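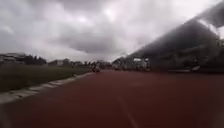 Ruba Rawashdeh soutient qu'un robot-tondeuse s'entretient comme une poêle en fonte : peu, souvent, et jamais au jet d'eau. Elle l'a répété à chaque groupe pendant la journée portes ouvertes du stade, et toujours à quelqu'un qui venait d'avouer le jet d'eau. J'ai fait partie des aveux.

Le club y présentait ses machines d'entretien : la tondeuse Nyanda pour la pelouse, la balayeuse autonome Markico pour la piste, plus un petit traceur de lignes qui a boudé jusqu'à 15 heures. J'étais venue pour les crêpes. Je suis repartie avec une page de notes, que voici, adaptées à nos jardins et à nos salons.

Les lames
Vérifiez-les toutes les 6 semaines en saison. Une herbe dont la pointe jaunit a été arrachée, pas coupée. Changez toutes les lames en même temps, avec leurs vis, machine éteinte et gants aux mains. Volker Petersen garde les vieilles vis « au cas où ». Le cas ne s'est pas encore présenté.

Le dessous
Brosse à vaisselle sèche, puis chiffon à peine humide. L'herbe collée part mieux le lendemain. Pour les coins, un bâtonnet de glace taillé en biseau remplace très bien la spatule vendue 8 euros au stand d'à côté.

Les brosses de l'aspirateur
Même principe que sur la balayeuse : on démonte les embouts, là où les cheveux s'enroulent sans se montrer. Un découd-vite passé le long du rouleau fait le travail. Le mien tournait depuis l'hiver avec de quoi tricoter une écharpe.

La station de charge
Un sol plat, de l'ombre si possible, et un passage dégagé devant. Frottez les contacts avec un chiffon sec. Si la machine rate sa base trois fois de suite, regardez les contacts avant d'appeler le service après-vente — j'ai fait l'inverse, 7 minutes de flûte de Pan.

L'hivernage
En novembre, on nettoie, on charge, on éteint et on rentre le tout au sec, hors gel. Chargez la batterie selon la notice, celle que vous avez rangée avec la garantie du grille-pain.

Les crêpes, elles, étaient faites à la main. Un peu épaisses.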